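Unit 6: Automation at the bench

Reading for this session: the Stornow case, sections 2 and 3.

Stornow moved its routine sample preparation to an automated arm in May. The technicians kept their jobs, but the tasks changed. They used to measure and stir all day. Now they set out glassware and utensils, check the arm's runs and deal with exceptions. Each tool has its own tray, and a stirrer put back in the wrong one can stop a run.

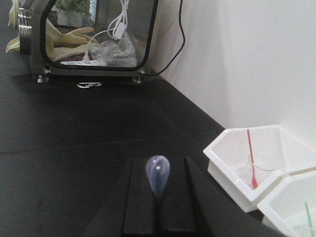
Ngan-ling Ho objects that "checking" is too soft a word for it. She found the first weeks more tiring than the hand work, and thinks the job grade should have been reviewed before the changeover.

Keep her point in mind for the discussion. Who decides where things go on the bench, and who answers for a failed run? 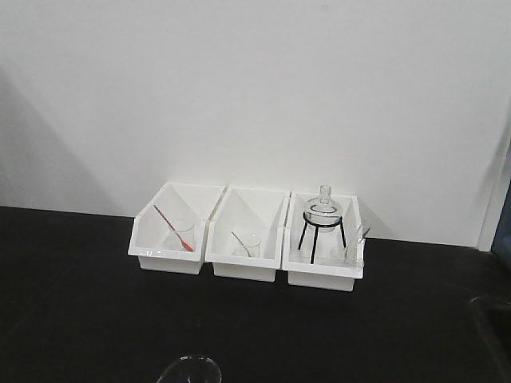 Sekside, 30/11/2025

Layout is now agreed between the technicians and the programmer. Bins stand in a row against the wall, with the beakers and their stirrers kept together. Write one page on which skills this layout still depends on.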